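Support > Avum Stream Logger > User Guide > Section 2

August
By Procházka Field Support
5 min read

Section 2: Choosing a Site and Installing the Logger

This section covers placing the Avum logger in a small stream or drainage channel and getting it ready for its first season of readings. It applies to towns, land trusts and watershed groups using the standard housing. For pond and lake installations, see Section 4.

Get permission from the landowner before you start. Many towns also require approval for any work in or next to a wetland, even when no soil is moved. Check with your local conservation office, and keep a copy of the approval with your site record.

2.1 Choosing a site

Look for a straight stretch of stream with a firm bed and steady flow. The sensor must stay under water through the driest part of the year. If you can, visit the stretch once in late summer and once after a heavy rain before you decide.

Stay away from:
- beaver activity, or places where branches collect
- road culverts, where road salt and grit can affect readings
- the outside of a bend, where the bank is likely to wash out
- known spawning gravel

NOTE: A bridge is convenient for access but often a poor choice. Water speeds up between the abutments and the bed shifts after storms. Move upstream until the flow is even from bank to bank.

2.2 Driving the stake

1. Wade in from downstream so that any mud you stir up drifts away from the site.
2. Set the stake upright in the bed and check it with a level on two sides.
3. Drive it with a hand maul until it no longer moves when pushed. Do not use a powered driver.
4. Slide the mounting collar down the stake with the set screw facing downstream.
5. Tighten the set screw by hand, then a quarter turn more with the hex key.

CAUTION: Do not enter the water alone, or when the stream is high or rising. If the water is above your knees, come back another day.

If the stake stops before it is firm, you have probably hit a buried rock. Pull it and try again a short distance away. A stake wedged between stones will feel solid in August and be gone after the first ice.

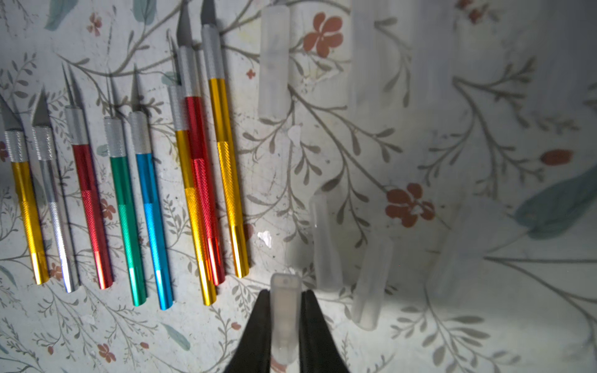

Craft knives and translucent blade caps.

2.3 Attaching the logger

1. Check that the O-ring is seated and free of sand. Wipe it with a clean cloth if needed.
2. Close the housing and turn the cap until the two arrows line up.
3. Push the housing into the collar with the sensor opening pointing down.
4. Fasten the safety cable to the housing, then to the stake. Use the stake and not a tree root or branch.
5. Confirm that the sensor opening is clear of the stream bed.

NOTE: Do not tape or paint over the vent on the side of the housing — pressure readings depend on it.

2.4 First connection

The logger ships in storage mode and does not record until it has been connected once. You can do this on the bank, before the housing goes into the water, if your phone signal is poor at the site.

1. Open the Dresora app and choose Add Station.
2. Hold the phone close to the cap until the light turns green.
3. Enter a station name. Use the stream name first, then the stretch, for example "Castitz Brook, Lower Meadow."
4. Choose a recording interval. Hourly suits most streams. Use a shorter interval only where the water rises quickly after rain, as it uses more battery.
5. Tap Start. The light blinks twice and goes out.

If the light stays red, the clock has not been set. Move to a place with a signal, reconnect, and tap Set Clock. Error 354 means the cap was not fully closed when the logger started. Dry the threads, close the cap again and repeat from step 2.

2.5 Reference reading

Take a reference reading on the day of installation. Measure from the top of the stake down to the water surface with a rigid tape and enter the distance in the app. In rippled water, wait and take the middle of the high and low marks.

Repeat the reading at every visit. A change that does not match the logger usually means the stake has settled or been struck by debris. See Section 9 for corrections.

CAUTION: Rinse and dry boots, tape and maul before going to another stream. Invasive plants and snails travel easily on wet gear.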